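Two-Arm Bench Work at Utavcombe
Progress report to the Lorente fund, June
Prepared by Macarena Godoy, with notes from Elis Kemeys and Omar Obeidat

Since our last report

We have had a quarter with one bad fault in it, and I want to give that fault most of the space. It cost us two weeks of recording, it taught us a great deal about our own bench, and I'm glad to say we now understand it well enough to show you what we changed.

First, the short version. On a Monday morning, during a handover between the two arms, the left arm stopped responding to commands while its fingers were still closed. The right arm carried on with its planned move. Both had hold of the same object, so the right arm pulled against the left until Omar hit the stop. One orange finger pad tore along its ribs and a wrist bracket cracked at a screw. No one was hurt, and no one had their hands on the table at the time.

What the work looks like

For anyone joining the reading list for the first time: the handover is the hardest thing we ask of the pair. One arm grips an object, the other takes a second grip lower down, and for a short while both are holding on. If they disagree by even a little in that moment, the object becomes a lever between them. The soft ribbed fingers forgive small disagreements (they are wonderful for that!) but they can't forgive one arm going dead.

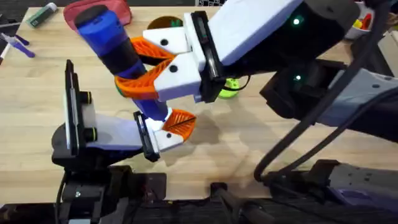

We went through the logs from the whole run, all 3039 handovers, looking for earlier signs. They were there. In 24 of them the left arm had dropped off the control link for a moment and come back by itself, each time too briefly for our software to raise a warning. We had been treating those as noise. Elis was the first to line them up against arm position, and every one came with the arm stretched forward and its wrist rolled inwards. That pointed us at the cable, and sure enough, when we opened up the wrist the connector had worked its way partly out. Reaching forward tightened the cable just enough to break contact.

So there were two faults, really. The loose connector was the one that started it. The one that worries me more is that neither arm knew when the other had gone quiet. We built the two controllers separately at Nandport, back when each arm had its own bench, and when we put them together we never gave them a shared stop. That was my decision and I should have caught it.

What we changed

The left wrist cable has been rerouted with more slack and the connector is now clipped. The right arm got the same treatment. Each controller now listens for a steady signal from the other, and if that signal is missing for 90 milliseconds both arms hold still and the motors go soft enough to be moved by hand. We also lowered the force limit for any move made while both grippers are closed.

Then we set about trying to break it, which was the most enjoyable afternoon we've had all year. We pulled the link in the middle of reaches, in the middle of handovers and with both arms working close over the same small part.
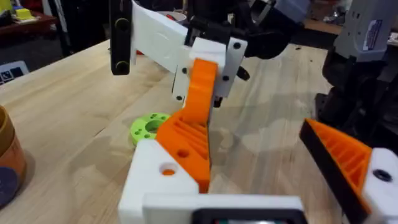 Wenceslao Yáñez wrote back after reading the draft of this section that he was happy with the shared stop but not with the motors going soft. An arm holding something heavy would sag onto the table, he said, and he wanted to know whether we had tried it with a load in the gripper. He also asked that the force limit be set somewhere an operator can't change it in a hurry.

Both are good points and the first one caught us out. We had tested only with light parts. With a heavier load the arm did sag, slowly, and came to rest on the bench. We have now split the stop into two steps: hold position first, then soften only when the operator presses a button. The force limit has moved into the locked settings, and Hipólito Maldonado keeps the password.

Where we are now

Recording started again once the new stop had passed its checks. We began with single-arm picks from an uncluttered layout, a few objects set well apart, and the team was delighted to find that the old pick programs ran without any retuning after the bracket was replaced.
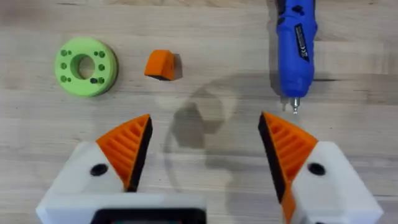
Handovers come back next, at half speed to begin with. I would like to see a full week without a single dropped link before we go back to normal pace, and Omar has written a small monitor that logs every dropout, however short, and shows it in red on the bench screen. We're not filtering anything out this time.

Costs and requests

The repair itself was cheap: printed parts, a connector and some cable. The lost time is the larger item, and we expect to make it up by running longer days in the next quarter. We are not asking for more money. We would like your agreement to move the Jullitz demonstration back until handovers have returned to full speed, and to spend part of the travel line on a spare wrist so that another crack doesn't stop us.

The full fault log and the test sheets are in the shared folder. Elis is happy to take anyone through them, and you are very welcome to come to Utavcombe and pull the cable yourselves.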